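**Plavside adds Farkex highlighter sets and desk storage to its school and office supply contract**

*For release in August*

Plavside, the regional buying group for schools, libraries and small offices, has signed a supply agreement with stationery maker Farkex. The agreement covers pens, markers, highlighters, desk storage and paper goods. It runs for 2 years and is open to all 477 Plavside member sites.

Members can order from the new list starting in September. Orders placed before then will be filled from the current list at current prices.

Under the agreement, Farkex becomes the main supplier for writing and marking products. Kang, which has supplied the group's paper and envelopes for several years, stays in place for those lines. Members who buy from both companies will get a single monthly invoice from Plavside, as they do now.

"Our members told us they wanted fewer catalogs and fewer small deliveries," said Xinyi Ye, head of purchasing at Plavside. "A school office does not want to open three accounts to restock one supply closet. This puts most of the everyday items on one order form."

The new list has 177 items. Most are direct replacements for products that members already buy. A conversion sheet showing the old item number next to the new one will be sent to each site's ordering contact. Old item numbers will continue to work in the online order form through December and will be matched to the new product at checkout.
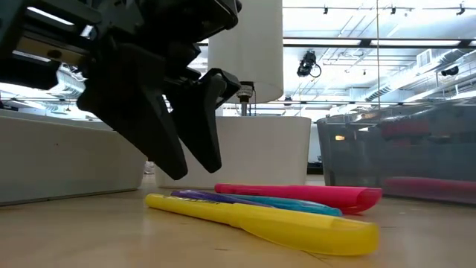 *Photo: Plavside. Free for editorial use with credit.*

Color assortments have been one of the most requested changes. Under the earlier contract, highlighters and markers were sold only in single-color boxes, and smaller sites often ended up with more yellow than they could use. The Farkex list offers mixed packs as well as single colors. Classroom packs of 100 are available for schools that buy once a year.

Refills are also part of the agreement. Whiteboard markers and several of the gel pens can be ordered with replacement cartridges, and these will be listed directly under the pen they fit. Plavside will not charge a separate handling fee on refills, even when they are the only item on an order.

Deliveries will go out from the Bikau warehouse, where Plavside already stores paper and cleaning supplies. Sites on a weekly route will keep their current delivery slot. Sites on a monthly route may add one extra stop per school term at no cost. Requests for the extra stop need to reach the Bikau office by noon on the working day before the truck leaves.

"We looked at shipping straight from the manufacturer, and it would have meant more boxes on more trucks," Ye said. "Bikau has the shelf space, and the drivers know where the side doors are."

Prices on the new list are fixed for the first year. Any change in the second year must be announced to members in writing before it takes effect, and members may cancel a standing order within the notice period without a charge. Damaged or incorrect items can be returned with the next delivery. The driver will take the return slip, and credit will appear on the following invoice.

The contract does not cover furniture, printers or toner. Those products stay under their own agreements, and Plavside has no plans to combine them this year. Art supplies such as paint and modeling clay will be reviewed in January.

Sample packs will be sent to member sites that ask for them while supplies last. Each pack has a selection of writing and marking products from the list, a printed price sheet and a comment card. Comments received by the end of October will be used when the list is updated for spring.

Sites that are not yet members can join at any time. Membership is open to public and private schools, public libraries, clinics and offices within the Plavside delivery area. There is no minimum order in the first term. New members are normally set up for ordering within a week of sending in the application form.

**About Plavside**

Plavside buys everyday supplies on behalf of schools, libraries, clinics and small offices. It handles ordering, storage, delivery and billing for its members from offices in Plavside and a warehouse in Bikau.

**Media contact**

Xinyi Ye
Head of Purchasing, Plavside
Press calls are answered from 9 a.m. to 4 p.m. Price sheets and the full item list are available on request.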